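冷凍庫を空にする月末、はじめました

2021/05/27

こんにちは!今週のお買い物、みなさんはどんな感じでしたか?うちは給料日が25日なので、いつもなら今ごろ気が大きくなってドカンと買い込んでいるところなんですが、今月はぐっとこらえてます。というのも、先週の夜、冷凍庫を開けたら上の段から凍った鶏むね肉が足の上に落ちてきまして……(かなり痛かった)。もうこれは入れすぎだと。食べてから買おうと。

そんなわけで、今回は冷凍庫の在庫を食べきるまで、肉と冷凍食品は買わないことにしました。買っていいのは牛乳、卵、豆腐、野菜、果物だけ。お米はまだ袋が半分残っているのでセーフ。

まず中身を全部出して、紙に書き出しました。出てきたのが、鶏むね肉が山ほど、いつのか分からない豚ひき肉、餃子の皮(なぜ冷凍した)、刻みネギ、食パンの耳、カレーらしき茶色いもの、それから3月に買ったまま忘れていた鮭の切り身。カレーらしきものは解凍してみたらミートソースでした。おいしかったです、パスタにして。

プロステロの見切り品コーナー

野菜はいつものプロステロ(Plostero)で。夕方に行くと入口の左のワゴンに見切り品が並ぶんですよね。今週はちょっとしなびた小松菜と、形のふぞろいなトマトを買いました。小松菜はお湯に根元をつけておいたらけっこうシャキッとして、おひたしと味噌汁で二日もちました。

あと豆腐!前に通っていたお店より安くて、木綿も絹も同じ値段。ひき肉と合わせて豆腐ハンバーグにしたら、ひき肉1パックで夕飯とお弁当の両方がまかなえました。パンの耳もすりおろしてつなぎに投入。フードプロセッサーがないので、おろし金でガリガリやりました。腕が疲れる。

ただ、ひとつ失敗も。レジ横に積んであったドゥダーシュ(Dudás)の瓶詰めパプリカペースト、259円。在庫を減らす週だって言ってるのに、カゴに入れてました。でもこれ、前にエディット・メーサーロシュさん(Edit Mészáros)の料理教室で使ってからずっと気になっていたんです。鶏むね肉と玉ねぎを炒めて、これを大さじ1くらい入れて煮るだけで、ちょっとよそ行きの味になります。むね肉がどんどん減るから、まあ良しとする!

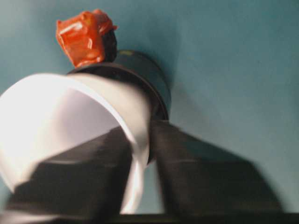
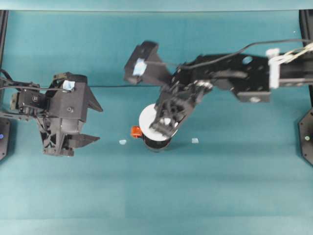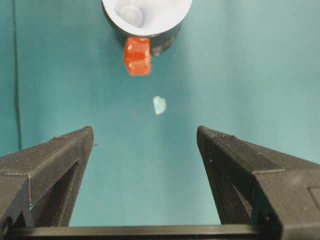
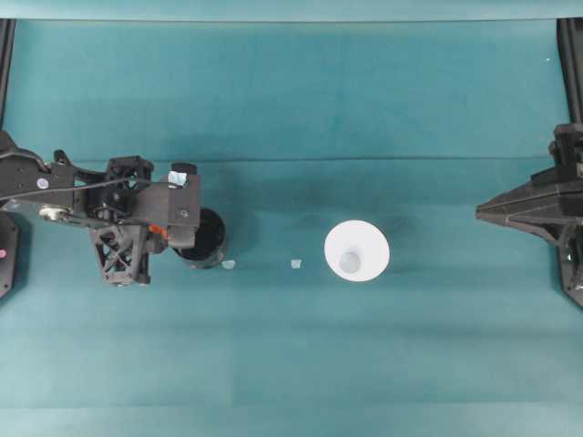
日用品はプクトンで

食料品を我慢した反動が来るのがこわいのが日用品です。プクトン(Pukton)のポイントがたまっていたので、歯みがき粉と詰め替えシャンプーはポイントで払いました。お財布から出たのは137円だけ。これはうれしかった!レジで思わず「えっ」と声が出ました。

コツというほどでもないんですが、私はシャンプーの詰め替えは最後の一袋を開けた日にメモするようにしています。前は「安いから」で買い足していて、洗面台の下がたいへんなことになっていたので。柔軟剤なんて三種類も開けかけがあって、引っ越しでもしない限り使い切れないんじゃないかと思っていました(今は一本だけになりました、えらい)。

洗剤はプルスティス(Prustis)というのを友だちのカシミーロ・ブスタマンテさん(Casimiro Bustamante)にすすめられて使っています。値段はふつう。香りが弱めで、部屋干しのときに気にならないのが私には合ってます。ただ、詰め替えの口が細くて、毎回ちょっとこぼすんですよね。うまく入れる方法をご存じの方、コメントで教えてください。

で、いくら浮いたの?

家計簿をつけてみたら、食費が先月の同じ週より22%減っていました。外食を一回もしなかったのも大きいです。いつもは木曜になると力尽きてお惣菜に走るんですが、今日は冷凍庫の餃子の皮でピザもどきを作って乗り切りました。トマトとチーズをのせてトースターで焼くだけ。端っこがパリパリで、夫はおつまみにちょうどいいと言って半分以上食べてしまった。私の分が……。

鮭は明日、炊き込みごはんにする予定です。しょうがを多めに入れて、炊き上がりに刻みネギ(これも冷凍庫のやつ)。多めに炊いて残りはおにぎりにしようと思ったんですが、それをまた冷凍したら元も子もないですよね。お昼に食べます。

冷凍庫は今、下の段がほぼ空っぽになりました。引き出しがすっと閉まるだけで気分がいいです。残る強敵は鶏むね肉あと四枚。照り焼き、蒸し鶏、パプリカ煮はもうやったので、次はから揚げかなあ。でも揚げ油を使うとそれはそれでお金がかかるし、と台所でうろうろしています。南蛮漬けなら少ない油でいけるかな?

来週はコメントでリクエストをいただいた、お弁当のおかずの作り置きについて書きます。それまでにむね肉が片づいているといいんですけど。いいレシピがあったら、ぜひぜひ教えてくださいね!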